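Could you spare a morning to help our neighbours get on top of their laundry?

Plarnside Home Help is looking for friendly, patient people to join our folding and sorting visits, starting in April. We call on households who have fallen behind — a new baby, a bad back, a long spell of work — and we sit down with them and get the clothes off the bed and back into the cupboard. You needn't be a tidy person at home (I'm certainly not, as Haiyan Xia will happily tell you!), but you should like a chat and be kind about other people's jumpers.

A visit lasts 5 hours with a proper break for lunch, and we always go in pairs. You'll be sorting tops from trousers, folding jeans, laying sweatshirts flat with the sleeves out before you turn them in, and making neat piles that the family can put away themselves. 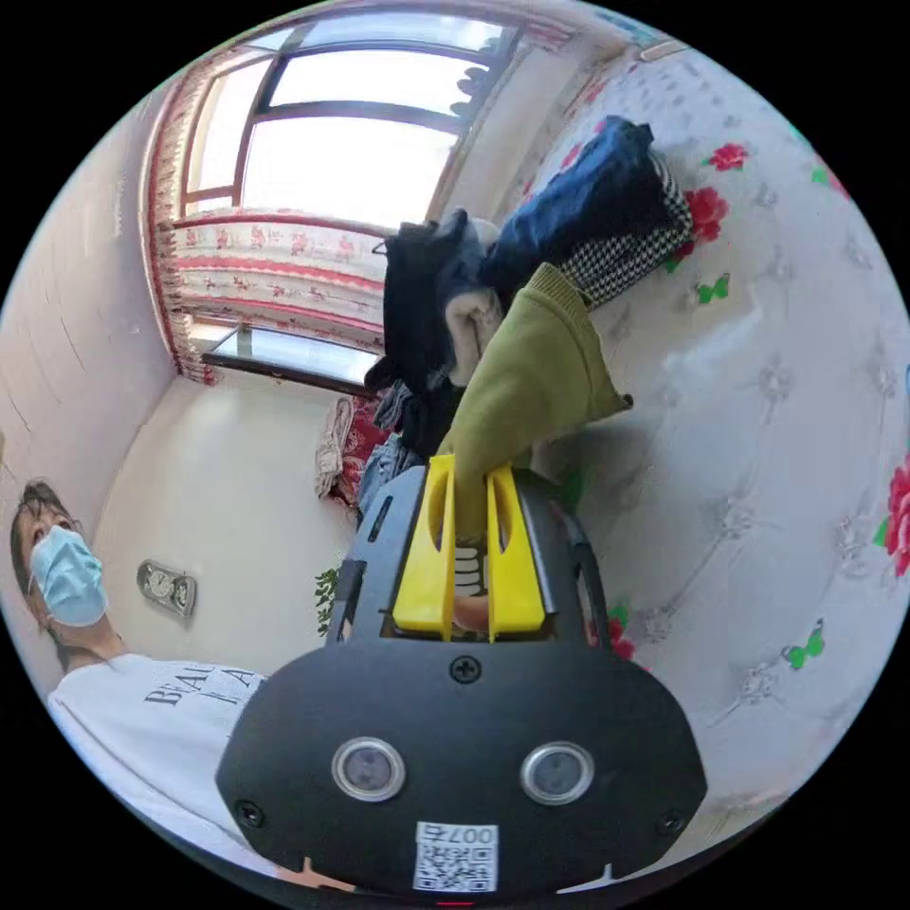 One olive-green garment among the rest of the clothes on the bed.

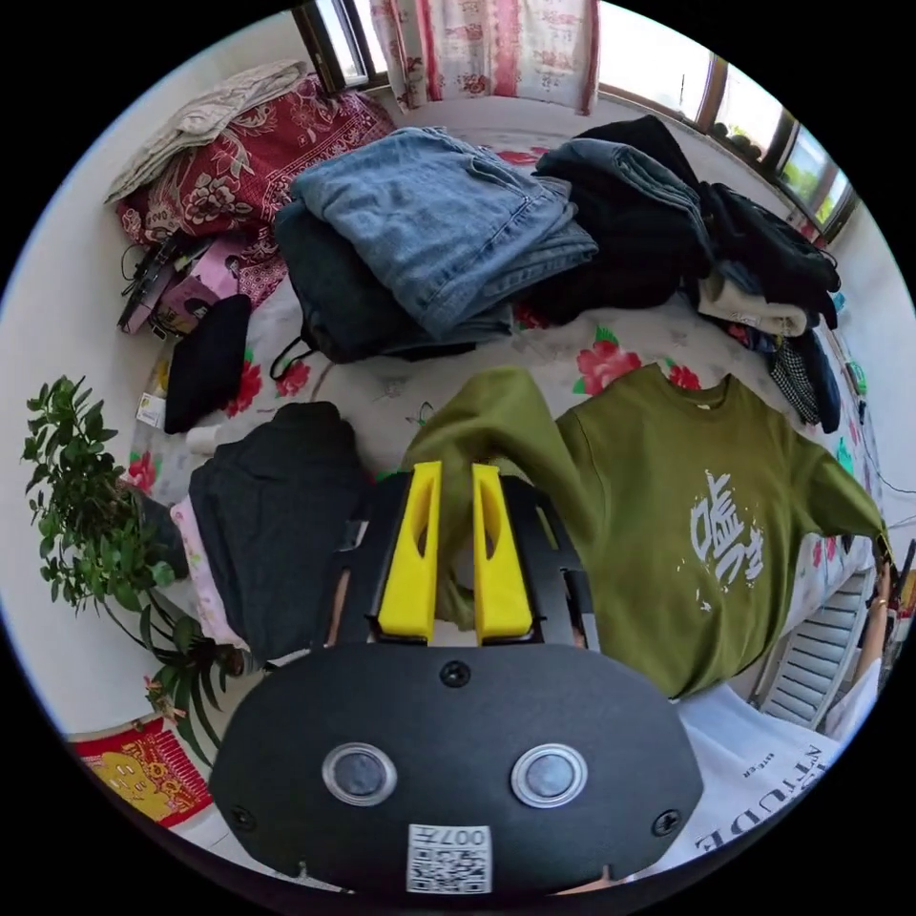
Do I need to have done this sort of work before?

None at all is fine. Leidy Puma runs a relaxed practice morning at the Girneck rooms for everyone who joins, and she'll show you the folds we use for knitwear, denim and anything slippery.

We have 10 places to fill and we do pay your bus fares. We'd especially love to hear from people living out towards Arnis, where the waiting list has grown rather long over the winter.

If you think you might enjoy it, please write a few lines about yourself to Makis Sarantis at the Girneck rooms, or pop in and ask for him, by 3/21/19. Do mention which mornings suit you, and whether you mind cats.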